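The Case for Eating Lunch at Lunchtime

I have been told, by a calendar app, that my lunch hour is "available." It was available to Abdelilah Filali, who filled it with a budget review, and then to Hanne Þórarinsdóttir, who wanted five minutes and took the rest.

My grandfather worked at a rope factory with 200 other men, and when the whistle went they sat down and ate. He would no more have held a meeting over his soup than in his bath. We have better chairs than he did and eat like people hiding from the police.

The usual defense is that everyone is busy. I believe it. I was so busy in March that I ate crackers over a keyboard for most of the month, and I can't name one thing I finished. The crackers are still in there, under the letter G.

What I want is modest. Stop at noon. Get a plate, a real one, and something to put on it, even if it's only peas.
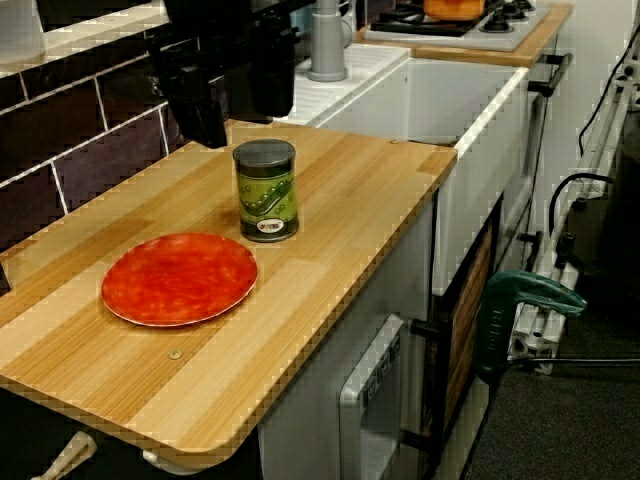 Ketilsson Staff Association – Opinion Page

Unnur Hviid thinks a fixed lunch break would be "hard to roll out." It's lunch, Unnur. Children manage it at the age of 4. If a client calls at 12:15, the phone can ring, and the client may even take the hint and go find a sandwich.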